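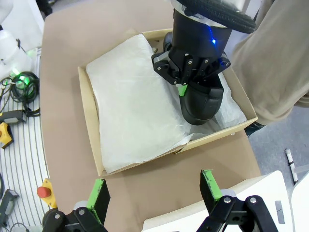
Photo: Drorka

Packing shoes, one pair after another, at Drorka's workshop in Prostton

20 January 2022

If you have ever bought a new pair of shoes and tried to put them back in the box the way you found them, you already know a little of what the people at Drorka have been wrestling with since October. The small Prostton company is teaching a pair of robot arms to pack shoes, tissue paper and all, and it is doing so the old-fashioned way, by having a person show them.

The job sounds simple enough when Trinidad Mangubat describes it. A shoebox sits open on the table with a sheet of white tissue inside. A shoe has to be picked up, carried over the wall of the box, turned so that it goes in the right way, and pressed down far enough that the lid will close later on. Then the second shoe has to go in beside it, and the paper has to end up somewhere sensible.

"My kids could do it, and my kids are not careful people," says Mangubat, who leads the demonstrations and has done a good share of them herself. "But try telling someone how you do it, in words, with every little push and turn. I sat down one evening to write it out for a machine and I got as far as the paper and went to bed."

So nobody at Drorka writes it out. An operator works the arms through the whole job by remote control while the system, which the company calls Swai, records how the arms move and what the small cameras near the grippers can see. When the pair is in the box, the shoes come out again, the tissue is shaken loose and folded over, and the operator starts from the beginning. Each round is saved as one demonstration, and the software later learns from the whole pile of them together.

The pile now stands at 489, and Mangubat is fond of nearly all of them. The first 200 were gathered with the box in the same place every time, which made for quick progress and, as the team found out when they moved the box a hand's width to the left, rather narrow learning. The other 279 that followed in the main set were done with the box turned, nudged, or set closer to one arm than the other, and with the tissue folded in whatever way it happened to fall. The last few were made by visitors at an open afternoon, and they have been kept in as well.

The tissue is the part everyone wants to talk about. A shoe keeps its shape and a box mostly does too, but paper slides, bunches up against the wall, and catches on a finger just when you are ready to let go. The operators have learned to bring a shoe in toe first and to open the gripper slowly – slower than feels natural, Mangubat says, especially before lunch – so that the paper stays where it is when the fingers come away.

There is a knack to the controls, too, and it takes most newcomers a few days to find it. You don't feel the shoe through the controls the way you would in your own hand, so you have to learn to watch for it instead, in the way the paper creases or the cardboard gives a bit. Mangubat likes to have beginners practice with an empty box first, and she still stands close by at the table when they move on to shoes, offering advice that she admits is not always asked for.

"People apologize to me when they fumble one," she says. "I tell them to keep going and fix it. If you only ever show the easy version, then the easy version is all it knows."

Drorka is sharing the work with Stultutell, a shoe wholesaler that ships from the other side of town and has lent a good many odd pairs and returned boxes to the effort. The two companies hope to try the arms at a real packing bench later in the year, at first with an operator ready to take over. How well Swai will do on its own with boots, sandals and children's sizes is something neither company is ready to promise.

For now the recording goes on most mornings, and Mangubat has begun asking for boxes with lids attached. She would like the next set of demonstrations to finish with the lid shut.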